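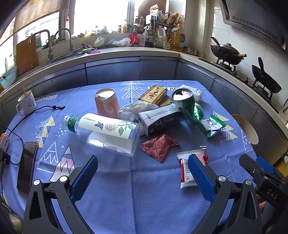 Figure 1. Hand-held gripper over a cluttered table.

Week 4 handout: teaching by hand and by remote control
Trurach short course, notes updated 26 July 2026

There are two common ways to show a robot a household task. In remote control, the operator drives the arm from a separate set of handles and sees roughly what the arm sees. In hand-held work, the operator carries the gripper alone and does the job with it. The arm comes in later, when the policy is run.

Hand-held work is quicker to set up and gets you into real kitchens. The cost is that people reach in ways an arm can't. Keep your wrist within the limits on the Shemweta sheet, and move at a speed the arm could match.

Clearing a table has two kinds of object in it. Cans, cups, cartons and wrappers are picked one at a time – close, lift, release. Cloth is harder. It changes shape as soon as you grip it, so the same start can end 18 different ways. Take an edge or a fold and avoid pinching the middle.

For the practical, each pair records 65 demonstrations. Change the layout between runs. If you drop something, pick it up again and keep recording – recoveries are useful data. Label them as such in Undau. 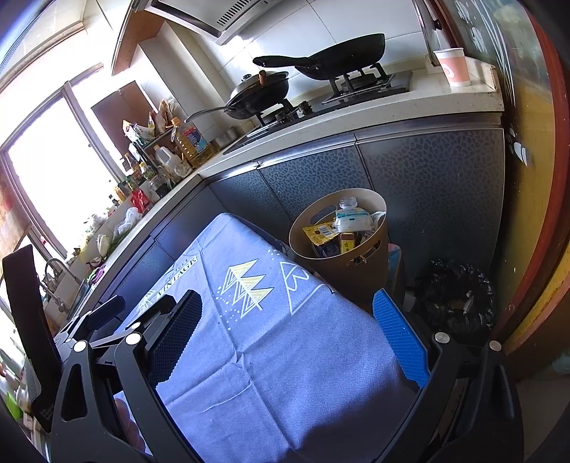
Bodley asked whether the cloth runs should be thrown out if the fold comes undone halfway. Keep them if you finished the task, and mark the point where it slipped.

Reading for next week: section 2 of the course pack, on matching camera and gripper timing.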